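Search this journal
Enter keywords

3.2 Sample presentation

Berries of the Losent cultivar were graded by calyx condition before placement. Each was laid singly on its side on a pale matte surface, without a dish or liner, under diffuse light (Figure 4). Fruit with split shoulders was excluded, leaving 89 berries from 8 trays.
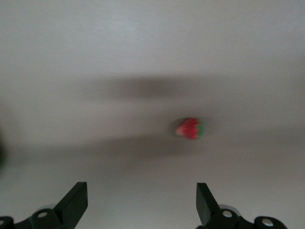
Figure 4. Single strawberry on the presentation surface.

Orientation was not standardized. Ramasamy and Shao found in the November trials that turning the tip toward a fixed side lengthened handling and raised the bruise score at the shoulder. Soft shadows on the surface were retained, and the color threshold was set on the red flesh only, with the calyx masked. Berries below the threshold were re-examined by hand after some 5 minutes.

Shares 8 Comments 0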